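Wuter Two-Arm Tray Packing Station

I run the kitting room at Irutbridge, where we put together snack boxes for offices, and I get asked about the Wuter so often that I finally wrote our shop page for it myself. So hi, I'm Sekar!

What you get is a pair of small white arms that work one tray between them, plus the controller, a power supply and 24 black divided trays. It sits on a regular bench. We had ours going before lunch (Géza Bakos did the wiring, and he'll do yours too if you're near Rollalberg).
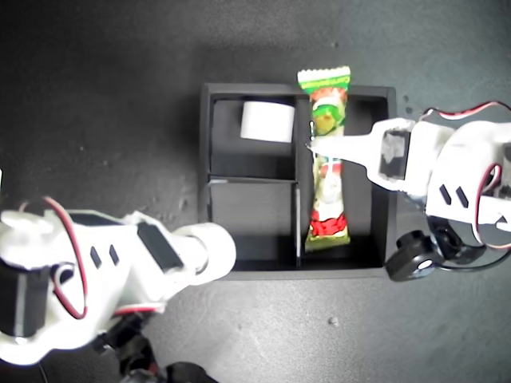

Wrapped snack in the long slot, small item top left, one slot still to fill.

The long slot is the one I'd show anybody first. Wrappers are slippery and they crinkle, and a bar that's longer than the tray will poke out over the rim. You can set how hard the jaws close for each item – start soft, go up a notch at a time.

Now, the people part. We pack almost 3,000 trays a week and my wrists used to know it by Wednesday. No one lost a job over this. Huiling Jiang moved from packing to setting up new layouts, and she's better at it than I am. The rest of us do checking, refills and the odd-shaped stuff, and we swap every two hours. It's quieter, too, which took me a while to like. Some folks missed the chatting, so we pulled the checking table closer!

Things to know before you order:
Trays are sold separately in packs of 100.
Jaw tips wear, so keep a spare pair.
Loose, unwrapped food is a no.
Training is one day, on site, with Géza or me.

Questions about layouts go to Huiling. Lead time is quoted with your order, and new orders ship starting in May.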